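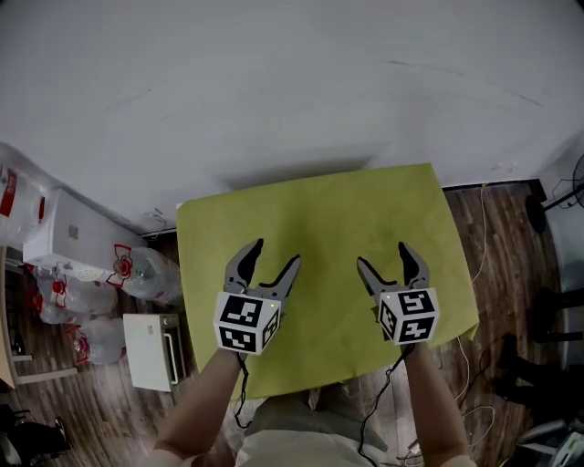
stirnex-litter-log

README, last touched June 22, 2026

Small set of notes on how house cats use their trays. Text and one spreadsheet, nothing fancy. Collected in Grismont over two winters, typed up in a rush, sorry for spelling.

What's in it

visits.csv - one row per tray visit. Cat code, tray code, litter type, time in, time out, dug or not, covered or not.
trays.csv - size, hood or no hood, which room, how often scooped.
notes.txt - whatever the owners scribbled. Not cleaned up. Some of it is about food.

Litter types

Clay, wood pellet, paper. Pellet was the Sadari one in every home, bought from the same shop. Clay varied, brand not recorded, should have been.

Known problems

Kittens under 6 months left out, too many gaps in their rows.
Time out is often missing. Blank means blank, don't read it as zero.
Homes with more than one cat: owners guessed who had been in if they didn't see it. Look for "g" in the seen column.
Cat K3 moved house halfway through. Same code kept, new tray code. Probaly best dropped if you're comparing rooms.
Hooded trays nearly all in bathrooms, so you can't really split hood from room.

Not for

Anything medical. A cat that is straining or going off its tray needs a vet, not a spreadsheet.

Using it

Opens in anything. Dates are day first. Commas inside notes are quoted, mostly.

Licence: free to use and share, say where you got it. The Khurana tray survey is a seperate thing with its own terms, don't merge the two and pass it on.

To do

fix the clay column
add tray depth for the last 3 homes
check the clocks-change weekend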